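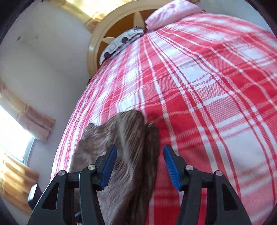

Una huésped de junio nos dejó escrito que a ella lo primero que le da confianza al entrar en un dormitorio es la cama, y que por favor no dejáramos nunca de mirar debajo de la colcha. ¡Cuánta razón! De ahí sale media lista.

REVISIÓN DE DORMITORIO PEQUEÑO, CASA FLORITGATE
Hoja 534. Hora: 11:20

Cama y cabecero
Cabecero de madera firme al empujarlo: SÍ. Ni se mueve, y la estrella del centro sigue preciosa.
Canto redondeado sin astillas: SÍ. Pasada la mano entera.
Tornillos del somier apretados: SÍ, los 6. Uno pedía media vuelta.
Separación entre colchón y cabecero: unos 20 mm, correcto.

Ropa de cama
Colcha de cuadros rojos y blancos sin hilos sueltos ni rotos: SÍ. ¡Qué alegría da esta colcha en la habitación!
Colcha sin arrastrar por el suelo: REVISAR. Por el lado de la puerta cae demasiado, tropiezo seguro de noche. Subirla un palmo.
Tela de forro polar marrón: etiqueta legible, sin bolas. Falta doblarla a los pies.
Almohada rosa y cojín blanco: cremalleras cerradas, costuras bien.

Alrededor
Enchufe de la mesilla: SÍ, tapa cambiada.
Lámpara lejos de los tejidos: SÍ.
Detector de humo Cludix: pita a la primera, fuerte y claro.
Ventana: tope puesto, abre bien.

Comentarios
Gran mejora desde la última hoja, da gusto. Queda pendiente lo de la colcha y pedir fieltros para las patas. Próxima habitación: la doble del pasillo.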